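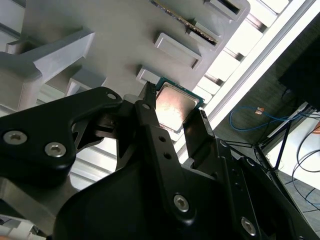 How many examples does a robot need before it can put a processor where it belongs? We don't have a final number, but for a single board and a single chip we are planning on 800, each one a complete attempt driven by a person from start to finish.

May 4, 2021
by Sumaiya Siddiqui

Filed under: Robots, Work Notes

We are at 627 as of last night. Kamrul Nanayakkara and I split the driving between us, and Kumudini Wijesinghe goes through the recordings the next morning and throws out the ones that can't be used. Her rule is simple. If the start or the end is missing, it goes. If the driver let go of the controls halfway through to answer a question, it goes. A clumsy attempt that gets there in the end stays in.

I argued against keeping the clumsy ones at first. My feeling was that the system would copy whatever we gave it, bad habits included. Kumudini's view was that a model trained only on clean runs has no idea what to do when the chip is tilted in the fingers, and a chip gets tilted in the fingers all the time. We tried it both ways on an early batch of 120 and I came around to her side.

The processors are harder than I expected. There is very little edge to hold, the metal lid throws back any light you point at it, and a small error in the grip turns into a large one by the time you reach the socket. I drive slowly. Kamrul drives fast and then corrects. We thought about agreeing on one style and decided to leave it alone.
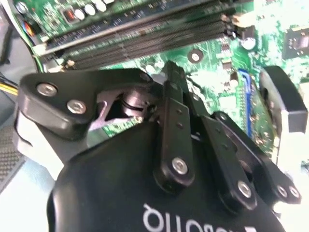

Sumaiya Siddiqui

The motherboard work is a different kind of tired. A board is crowded, and with a Robotiq gripper over it the linkages hide a good part of what you want to see in the wrist view. I've learned to look for the memory slots first and work out everything else from those. Our notes call this "finding the rows," which was Kamrul's phrase.

Labels are the part I would do differently. We started with four short task names and people filled them in however they liked, so "place" and "insert" got used for the same thing for most of November. Hemant Negi wrote a script to sort it out, but some of those recordings still had to be watched again by hand. Pick your words before you record anything, and write down what each one means.

Next up is the rest of the 800, then a first training run on the full set. I'll post the results when I have them, good or bad.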